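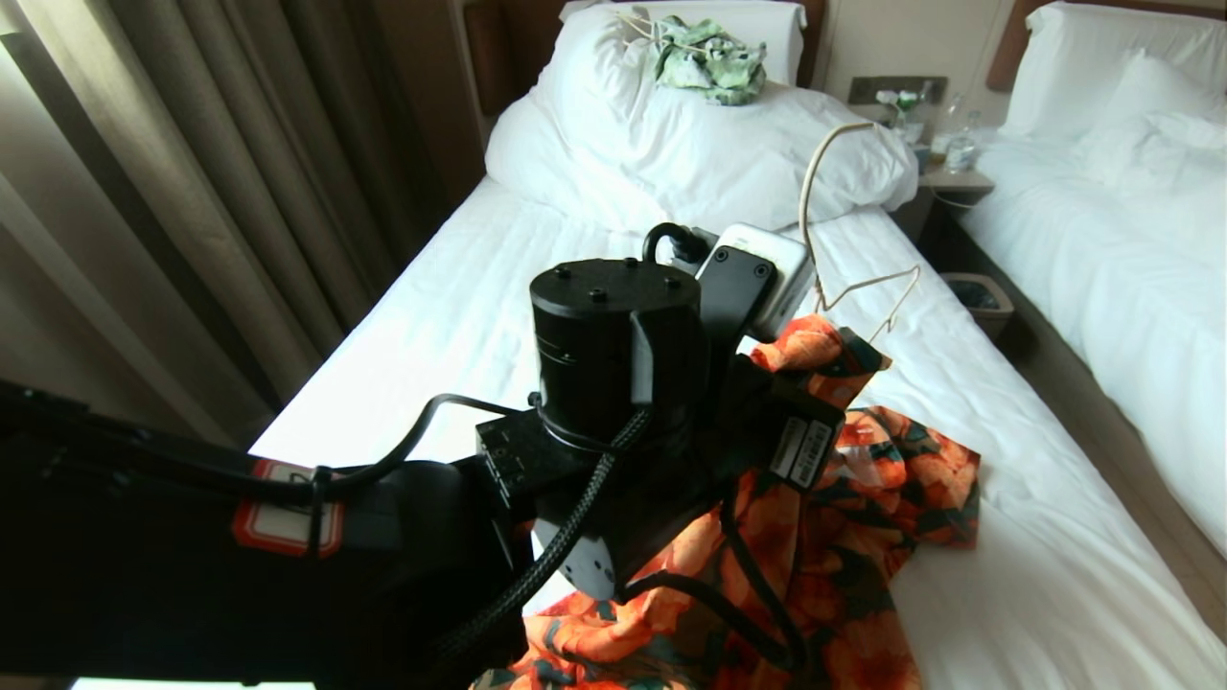
# Guest Room Set: Parnholm Flat Sheet and Jukberg Wire Hanger

Sold by Buvine, supplier to small hotels and guesthouses

Item 118. The set covers the two things our customers reorder most: white flat sheets for the beds and thin white wire hangers for the closet. You can buy them together or separately. Sheets come folded in packs of three. Hangers come in bundles of 12.

## Who buys it

Most orders come from properties with twin rooms, where two beds share one nightstand and there isn't much space for anything else. Guests in those rooms tend to lay their clothes out on the bed before hanging them up, so the sheet gets handled all day and the hangers move back and forth between the closet and the bed.

The Chidiac, a guesthouse with 62 beds, has used both items since they went into our catalog. The housekeeping manager, Phong Quách, asked us for one sheet that would go on every bed in the building, so that the linen room only needs one shelf for them. That request is the reason we stopped carrying the narrow version.

## Parnholm flat sheet

- Color: white only
- Shape: flat, no elastic, no fitted corners
- Weave: plain
- Print or stripe: none
- Use as: bottom sheet, top sheet, or cover for a light blanket

The sheet is cut generously so it can be tucked on all sides of a twin mattress. On a larger bed it works as a top sheet and will hang a little short at the foot. If you need a full tuck on larger beds, order the wide cut by phone.

Expect some shallow creasing when the sheet is spread straight out of the pack. Most of it can be smoothed by hand once the sheet is tucked. Pressing gives a flatter finish, and it is worth doing for rooms where the bed sits next to a window, as side light picks out every ripple.

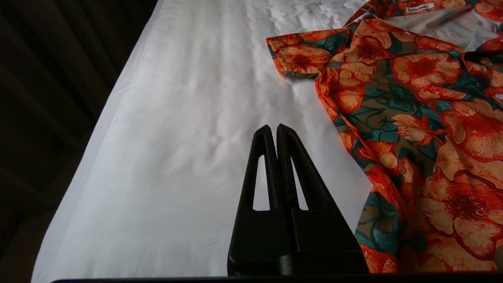
*White flat sheet, spread out. Soft, shallow creases.*

## Jukberg wire hanger

- Color: white
- Type: thin wire with open hook
- For: shirts, blouses, dresses, and other light garments
- Not for: winter coats, wet towels, or robes

It is a light hanger and it takes up very little room on the rail. Printed summer clothes and thin tops are what it does best. Soft fabric can slide off a wire shoulder, so hang a blouse by fastening the top button, or fold a loose dress once over the bar.

The hook is open and lifts off any standard rail. It won't fit the small ring tracks used in some older hotel closets. Measure first, or send Taha Fahmy on our order desk a photo of the rail and he will tell you.

Bent hangers can usually be straightened by hand. Pull out any with chipped coating, which can mark light clothing.

## Care

Wash sheets warm with other whites. Tumble dry on medium and take them out while the load is still slightly warm — sheets left in the drum overnight set hard creases that need pressing. Bleach is safe now and then, but regular use will thin the cloth along the hem.

Keep guest clothing with strong colors out of the sheet load. Bright orange and red prints are the worst for this. If a guest's garment has been bundled up in the bedding, shake every sheet out before it goes in the machine.

Hangers can be wiped with a damp cloth. Dry them before they go back in the closet.

## Ordering

| Item | Sold as | Notes |
|---|---|---|
| Parnholm flat sheet | Pack of 3 | White, standard cut |
| Jukberg wire hanger | Bundle of 12 | White |
| Guest room set | One of each | Item 118 |

Pillows, pillowcases, headboards, curtains, and nightstands are not part of the set. We stock a plain white pillowcase that goes with the sheet, listed under bedding.

Unopened packs can be returned for a full refund. Opened sheets can be exchanged if there is a fault in the weave or the hem, as long as they haven't been laundered. The warehouse closes for stock count in August, and orders placed then ship when it reopens.

Page updated May 12, 2018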